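Steam at Table Height
By Kiều Ninh

Steaming is a low-temperature method by kitchen standards. At sea level the vapor in a covered basket holds at the boiling point of water, and it stays there until the water below is gone. A bun goes in as dough, rises a last time as the air inside expands, and sets when the starch gels at 70 degrees Celsius.

Most failures come from water in the wrong place. Condensation gathers on the underside of the lid and drips back. On a bun it leaves a dull, sunken spot. A domed lid sends some of the drip toward the rim. A flat one needs a cloth.

The second source of trouble is the water level. With 400 milliliters in the lower pot, a small electric unit runs through a batch without a refill. With 200 it may not, and adding cold water halfway drops the temperature while the crumb is still setting. The Kurnari test kitchen in Jillport fills to a mark and keeps the water below the basket floor.

Spacing matters more than count. Buns expand sideways as well as up, and where two touch they tear when separated. In a round basket, two go on opposite sides. Perforations should stay open, so paper liners are cut smaller than the base.

Unloading calls for a plate within reach and somewhere to set the lid. The lid is tilted away from the cook, so that the vapor leaves at the far side. Side handles on the steamer section allow it to be lifted off the pot beneath, with both hands and a dry towel.
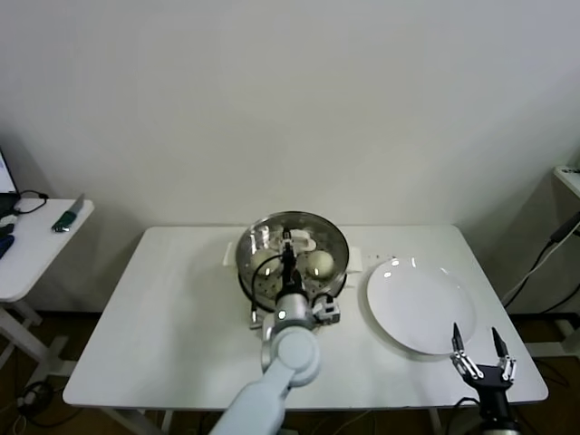
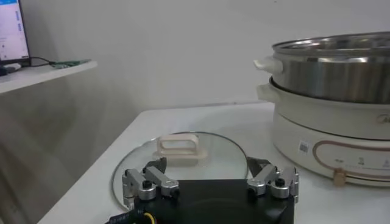

JILLPORT, July

Two pale rounds in the perforated basket, with the white plate to the right; in the second picture, the clear lid lies flat beside a Midea hot pot and its steamer.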